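Leave the middle of the table alone

Written in a rush, between two other things, so forgive the state of it.

I want to argue for the bare worktable. Not the whole room. The whole room can be a dump for all I care, mine is. Drawers that don't shut, a shelf of jars with the wrong lids on. Fine. But the table, the big one, the one where the work gets done, should go bare at the end of every job. Everything off. Down to the brown.

I came to this late. For years I was a heaper. I had a good big table in the back room in Lutville, bought for 500 from Cormac Corrigan when he gave up picture framing, and I used maybe a dinner plate's worth of it. The rest was piles. Tape, receipts, a lamp waiting on a part, the box the lamp came in. I'd push things back with my forearm to make space and by the afternoon they'd have crept forward again. I told people I knew where everything was. I did not. I once bought the same glue three times in January.

The case for heaping, as Bernadette Mac an tSaoi puts it (she is a heaper and proud), is that a clear table is a show table. Somebody who is really working has stuff out. You clear up for visitors. And there's the restart problem: put it all away and you spend the first 20 minutes tomorrow getting it all back out, and by then you've lost the mood.

I take the second point. I don't take the first. Look how much room there is when the middle is left alone.
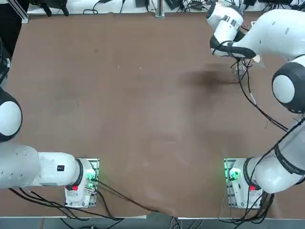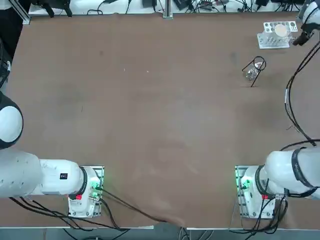
Page last changed: March 1, 2018

A big brown top with nothing set down in the middle of it. I find that restful and I also find it useful, which is the part the heapers won't hear. You could unroll something on that. You could lay out all the parts of a thing in the order they came off. You could make a mistake with your elbow and not pay for it.

Note that it isn't spotless either. There are faint creases in the covering in the first one, and scuffs, and pale specks all over. Good. I'm not talking about clean. People mix these up constantly and it drives me up the wall. Clean is a cloth and a spray. Clear is a decision. A scuffed clear table beats a polished one with a fruit bowl on it, every time, and I will die on that hill.

And it has cables! Second picture, bunches of black cable looping about down at the near edge. I'm not going to pretend cables don't exist. Anybody who says their workspace has no cables has a very good carpenter or is lying. What matters is wheree they go. Keep them to the edges as far as you can and the middle stays usable. My own rule now is that anything that lives on the table lives at the rim of it, and the middle belongs to whatever job is on.

Brown, by the way. Underrated. Tadhg Ó Riain painted his white and you can't lose a screw on it, he says, but the glare off it in the morning is something awful, and every coffee ring looks like a crime. Brown forgives. Brown also shows up a scrap of white thread or paper, so you do see what you've left behind.

Back to the restart problem, as I said I took the point. Trays. That's the whole answer, sorry it isn't cleverer. One job, one tray. Job stops, everything goes on the tray, tray goes on the shelf. Tomorrow the tray comes back and you've lost a minute. Ita Ní Chonaill does it with baking sheets, the dented ones, and she has four or five things on the go at a time and never seems to be hunting for anything. I use the lids off storage boxes. Doesn't matter.

What I wouldn't do is spend money. I got a quote last year for a fitted bench with drawers and a pegboard, 1485, and I very nearly said yes. Would of been the same heap with better lighting. More drawers means more places to not look.

Does it stick? Mostly. I slipped over the winter, had a pile at the left end that got as far as the lamp before I dealt with it. Took me an evening. Under it I found a tape measure, two library books and the third glue, unopened, gone hard.

Anyway. Bernadette is writing a reply and I've said I'll put it up here, under this one, with no cuts.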